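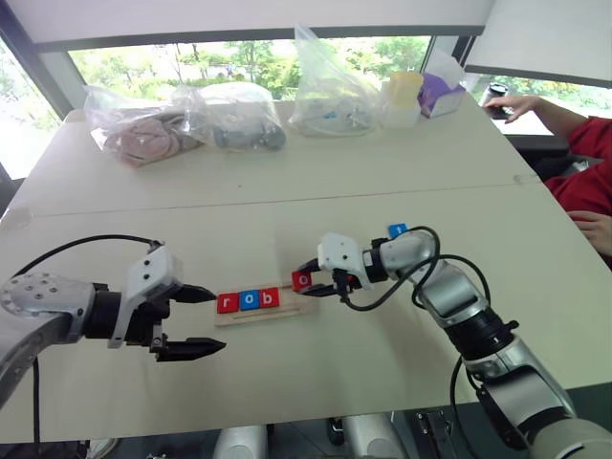 Letter Blocks and Tray

Gallery page for the spelling set, Okoth workroom, 8 October 2019. Setup notes by Suha Karaki.

The tray is light-colored wood, flat, with one groove along its length. Blocks are square, red or blue, with white lowercase letters. They go in from left to right, starting with r, o, b. The second o is a red block.

The set is listed as item 329. Spare blocks are stored in box 12. Return the tray to the shelf with the groove facing up.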